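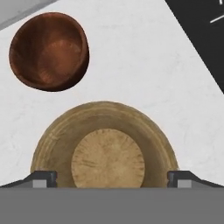

Imogen Treloar asked under yesterday's post whether a class of beginners learns anything from a simulator that they wouldn't learn faster on hardware. Fair question. Some notes from the Inskip course, one post at a time.

---

**1/** The assignment is called Punum. Two wooden bowls on a kitchen counter, one reddish-brown, one tan, rendered from the gripper's point of view. Task: pick up the tan bowl by its rim and set it down beside the darker one.

---

**2/** Each team gets 900 training episodes and 20 for evaluation. Bowl positions and lighting are randomized. The counter texture stays fixed until March.

---

**3/** Most teams start by aiming for the center of the bowl. With a bowl this wide, the fingers come down on either side of the flat base and close on air. A rim grasp needs one finger inside the wall and one outside, so the target has to move sideways by the bowl's radius.

---

**4/** Second common error: approach height. From above, the near half of the tan bowl can sit behind the gripper body, so a rim detector that wants a closed ellipse returns nothing. Malcolm Staniforth's team fits an arc to the visible far edge and solves for the center. Eleven lines of code, no learning involved.

---

**5/** Wendy Cropper's team trained a policy end to end. It reached 816 successes out of 900 on the training seeds and then dropped the bowl in nearly half of the evaluation runs. They had normalized wrist angle in degrees in one script and radians in the other. Fixed now, rerun pending.

---

**6/** Friction is the weak part. Default contact settings let a thin rim slide out of the pads at any closing force. We raised the solver iterations and shortened the time step. Episodes run slower. Grasps hold.

---

**7/** Back to Imogen's question. The class logged 1,493 failed grasps in the first week. Our one arm in the Drusside lab would not have gotten through that many attempts by the end of term, and we'd be buying bowls.

---

**8/** Hardware sessions start in March. Same task, same scoring script. Teams should bring their calibration file and a printed copy of their joint limits.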